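組立箱の展開と罫線 写真と覚え書き

Bivivbergの箱は、平らな状態で届き、使う場所で起こす。このページには、展開状態(ブランク)の扱い、罫線の折り方、作業面の条件について、Vullvilleの梱包室での覚え書きを写真とともに載せる。前半は寸法と紙、後半は作業面と折りの順序。最終更新は2026年6月6日。

寸法

基準にしているのはHaslam型の小箱で、底面の長辺が227 mm、短辺が97 mmである。いずれも内寸とし、外寸は紙厚の分だけ増える。図面に外寸を書くと、仕切りを入れた段階で合わなくなることがあるため、室内で回す紙はすべて内寸に統一した。古い図面には内外の区別がないものが残っている。区別のないものは現物を測ってから使うこと。

測定は箱を起こした状態で行う。平らなままで罫線の間を測ると、罫線の中心を取るか縁を取るかで値が変わる。キース・クロッパーの測定表では罫線の中心を取っており、リアン・フォザギルの表では縁を取っている。二つの表を混ぜて平均しても意味のある値にはならない。現在は前者に揃えた。後者の値を参照する場合は、表の欄外にある換算値を使う。

紙の目

箱の寸法と同じくらい影響が大きいのが紙の目の方向である。長い罫線が目と平行であれば、折りは軽く、稜線も通る。目と直角に折る罫線は抵抗があり、押しが浅いと表面に細かい割れが出る。四方にフラップのある箱では、すべての罫線を目と平行にすることはできない。Haslam型では胴の罫線を目と平行にし、フラップの罫線の押しを深くして補っている。

目の方向は、端材を細く切って二方向に曲げれば判別できる。曲がりやすい軸が目と平行である。色紙を貼り合わせた板紙では、表の紙と芯で目が違うことがあり、この場合は判別が難しい。キャラム・ゴスリングは霧吹きで片面を湿らせて反りを見る方法を取っているが、湿らせた紙は試験後に捨てること。乾かしても平面には戻らない。

着色紙

Fenusance向けの箱は着色紙を使う。着色紙の難点は折り目の白化で、濃い色ほど目立つ。淡い色では白化そのものは見えにくく、かわりに擦れと手の脂が問題になる。淡色のブランクを扱うときは、へらを骨製から樹脂製に替え、押す回数を減らす。指で罫線をしごく癖のある者は手袋を着けること。

色の確認は箱を平らにしたまま行う。起こすと面ごとに光の当たり方が変わり、同じ紙でも違う色に見える。二つのロットを比べるときは、同じ面を同じ向きに並べ、照明の反射が入らない位置から見る。判定に迷う場合は裏返して芯の色も見る。

保管

ブランクは平積みにし、立てかけない。立てかけた板紙は下端から曲がり、曲がったものは胴の貼り合わせがずれる。積む方向は揃え、6枚ごとに向きを変えるようなことはしない。交互に積むと山は水平になるが、取り出すたびに向きを直す手間がかかり、裏返したまま折る間違いも増えた。

開封した束は、残りを元の包みに戻し、口を折って重しを載せる。冬は室内の乾燥で罫線が割れやすくなる。9月に入ってから届いた束には割れが少なかったが、紙のロットも変わっていたので、湿度だけの効果とは言えない。記録は続けている。

作業面

作業面に求める条件は、平坦であること、拭けること、ブランクの輪郭が見えることである。木の天板は当たりが柔らかくてよいが、刃物の跡が残り、淡色紙の裏に筋を付ける。硬い面は拭きやすいかわりに、落としたブランクの角が潰れる。どちらを使う場合も、作業の前に乾いた布で一度拭き、粉や糸くずを除く。

面の色と柄は検査にも関わる。無地の白い面では白い紙屑が見えず、黒い面では埃が目立ちすぎて検査の手が止まる。灰色系で、柄に強い直線がないものが扱いやすかった。直線の柄は、罫線や切り口の曲がりを見るときに目を引っ張る。

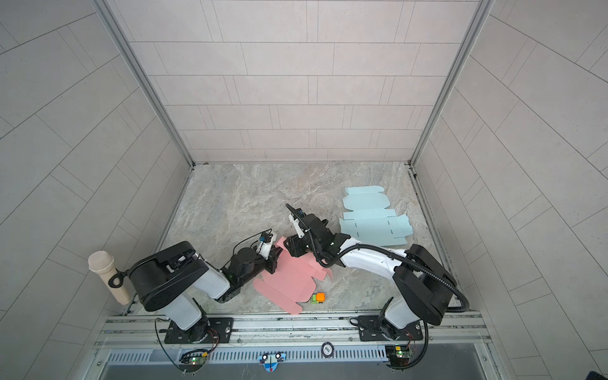

フラップの折りは、箱を起こす前の予備折りで出来がほぼ決まる。平らな状態で一枚ずつ内側へ倒し、元に戻す。これを済ませておくと、胴を起こしたときにフラップが罫線以外の場所で曲がらない。左上のフラップに圧がかかっているピンクのブランクでは、淡い灰色とベージュの大理石調の床に対して紙の色がはっきり分かれ、輪郭を追いやすい。床の柄も柔らかい渦状の筋なので、前項の条件に合う。奥の壁は横長のタイルを横にずらして張ったもので、暗く細い目地が通っている。

目地の線は、水平の目安として便利に見えるが、箱の検査の基準には使わない。タイルの目地には施工の誤差があり、見る位置によって線の傾きも変わる。左右の壁が外へ開いている場所では、目地は斜めの列に見える。稜線の直角は直角定規を当てて見ること。床の縁に金属の見切りが入っている場合も同じで、ブランクの辺を見切りに合わせて置くのは構わないが、それを直角の証明にはしない。

予備折りの圧

罫線に沿って倒すときは、フラップの先端を持たず、罫線に近いところを押さえる。先端を持つと板紙がしなり、力が罫線に届く前にフラップの中ほどに浅い折れが入る。この折れは起こした後も消えない。押さえる側の胴が浮くようなら、胴の中央に平らな重しを置く。重しの角は丸めておく。

角度は直角を少し越えるところまで倒して戻す。完全に折り返すと罫線の表側が伸び、閉じたときにフラップが浮く。戻したフラップは完全には平らにならず、わずかに立ったままになるが、これは正常である。平らに戻そうとして裏から押すと、罫線の押しが弱まる。

折りの順序

胴の罫線を先に折り、次に内側に入るフラップ、最後に外側のフラップとする。内側と外側の区別は図面の記号によるが、記号のないものは幅の狭い方を内側と見る。外側を先に閉じてしまった場合は、無理に差し込まず一度すべて開く。差し込みで角を傷めた箱は出荷に回さない。

起こした箱は、閉じる前に対角の寸法を2回測り、値を並べて書く。一方の対角が長い場合は胴がねじれている。軽いねじれは、長い方の対角を手のひらで押し戻し、しばらく置けば直る。戻らないものは胴の貼り合わせがずれており、ブランクの段階の不良として返す。

折り割れの等級

割れは三つに分けて記録する。表面の塗りだけが割れたものはA、紙の繊維が見えるものはB、芯まで達したものはCとする。Aは箱の底面に限り使用可、Bは室内の仮置き用、Cは廃棄。淡色紙のAは光を斜めから当てないと見えない。正面の照明だけで検査した束は、やり直しの対象になる。

等級の判定で意見が割れたのは、角の一点だけに繊維が出ているものだった。ベリル・ヘイウッドはAとし、ロレイン・フォザギルはBとした。使用中に広がる可能性を考え、現在はBで揃えている。過去の記録は書き直していないので、古い束の集計ではAの数がやや多く出る。

テープと糊

底を留めるテープは、罫線を跨がせるときに一度空気を抜く。中央から外へ向かってへらで送り、端で指を離す。淡色紙では、貼り直しのときに表層がむけるので、位置決めは印を付けてから行う。鉛筆の印は内側に限る。

糊の箱は、押さえている時間よりも塗りの厚さの影響が大きい。厚く塗ると板紙が湿って反り、薄いと端から開く。塗りは端から少し内側に止め、はみ出しは乾く前に湿らせた布で取る。着色紙は布に色が移ることがあるため、先に端材で試すこと。

未整理の項目

・両面着色紙の罫線の押し深さ。試験片はあるが、目の方向の記載が抜けている。
・Haslam型の旧図面。内寸か外寸か不明のものが引き出しに残る。
・樹脂製へらの摩耗。交換の目安が決まっていない。
・淡色紙の擦れの標準見本。色ごとに作るか、一枚にまとめるか。

お問い合わせ:Bivivberg 梱包室(Vullville) | © Bivivberg | ページの先頭へ戻る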